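Sorting and Storing Small Round Things

Level: upper primary
Topic: Materials and shapes
Written by Amrit MacLeod. Checked by Obinna Ibrahim.

A ball is one of the hardest shapes to put away. A book stays where it is placed. A ball moves if the table has even a slight slope, and it keeps moving until something stops it. This page explains why, and describes the kinds of holders that people use to keep small balls in order.

Why a ball rolls

A book lying on a table touches it over a large area. That area is called the contact area. When the contact area is large, the book is stable, and you have to tip it a long way before it falls over.

A hard ball on a flat table touches it at a very small spot. Wherever the ball turns, the spot stays directly under its centre. There is no corner or edge to stop it turning, so a small push is enough to start it moving.

Two other things matter. The first is friction, the force that resists sliding and rolling. A ball rolls further on a smooth tabletop than it does on carpet. The second is the slope. Many tables that look flat are slightly lower at one end. You can test this by setting a marble down gently and watching which way it goes.

How a hole holds a ball

Suppose you cut a round hole in a flat sheet and put a ball on it. One of three things will happen.

If the hole is wider than the ball, the ball falls through. If the hole is a little narrower than the ball, the ball sinks part of the way in and sits on the rim. If the hole is very small, the ball sits almost on top of the sheet and can be knocked out easily.

The middle case is the useful one. The ball now touches the sheet all the way around a circle. To leave the hole, it has to rise up and over the rim. Rising takes energy, and a small bump of the table does not supply enough. Scientists call this kind of resting place stable equilibrium.

Trays and racks

A tray with wells has a closed bottom. Each well is a small cup, and the cups are set out in rows and columns. This pattern is called a grid. An ice-cube tray is a common example. Laboratories use a flatter version called a well plate, which usually has its rows labelled with letters and its columns with numbers. Any well can then be named in the same way as a square on a map.

A clear tray has one extra advantage. The contents can be checked from the side or from underneath without lifting anything out.

A rack is different. It is a frame with holes in it, and the holes are often open underneath. Racks were designed for long objects such as test tubes, which pass down through the hole and are held upright. A ball can sit in a rack only if it is larger than the hole.
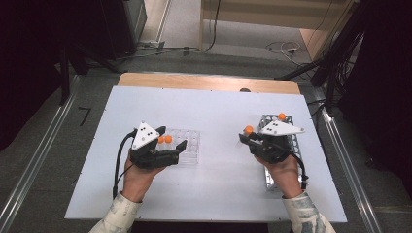 Metal racks are stiff and do not bend much when they are loaded. Plastic trays are lighter and cheaper to make, and they can be moulded in a single piece. Neither is better for every job. A rack full of glass tubes needs to stand firm, while a tray that will be carried from room to room should be light.

Picking up and letting go

Moving a ball from one holder to another has four steps: reach, grip, carry and release. Most mistakes happen at the grip and the release.

Fingertips are soft. When they press on a ball, the skin flattens slightly and the contact area grows, which increases the grip. Tongs and tweezers are harder, so they touch the ball over a smaller area. Two hard tips need to press on opposite sides of the ball, on a line that passes through its centre. If they press above the centre, the ball is squeezed downward and out. If they press below it, the ball may pop up.

The release should be low. A ball let go from a height bounces, and it may land in the wrong well. Lower it until it touches the rim, then open the fingers or the tongs slowly.

Try it yourself

You will need:
An empty egg carton or a clean ice-cube tray
A sheet of thick cardboard
A few balls of the same size, such as table tennis balls or large beads
A ruler
Scissors
A pair of kitchen tongs

Small balls and beads are a choking hazard. Keep them away from children under three, and ask an adult to help with the cutting.

Step 1. Measure the width of one ball. The easiest method is to stand it between two books, push the books together until they touch it, and measure the gap.

Step 2. Cut three holes in the cardboard. Make one wider than the ball, one slightly narrower and one much narrower.

Step 3. Rest the cardboard across two stacks of books so that there is a space underneath.

Step 4. Place a ball on each hole and record what happens.

Step 5. Tap the edge of the cardboard. Record which balls stay in place.

Step 6. Move the balls into the egg carton with your fingers, then repeat with the tongs. Time both attempts.

Nga Lâm's class tested this activity in February. Their fastest time for filling an egg carton by hand was 14 seconds. With tongs, the fastest time was 75 seconds. Several pupils found that their times improved after they stopped squeezing so hard.

Questions to think about

Would a cube stay in a round hole? What would it touch?
Why are the wells in an egg carton deeper than the wells in a paint palette?
How could you change the tongs so that they gripped a ball more firmly?
Oranges are often shipped in trays with shallow cups. What might happen to the fruit in a plain box?

Words used on this page

Contact area – the part of an object that touches another object.
Equilibrium – a state in which all the forces on an object balance.
Friction – a force that resists movement between two surfaces.
Grid – a pattern of rows and columns.
Rim – the edge of a hole or a cup.
Well – a small hollow made to hold something.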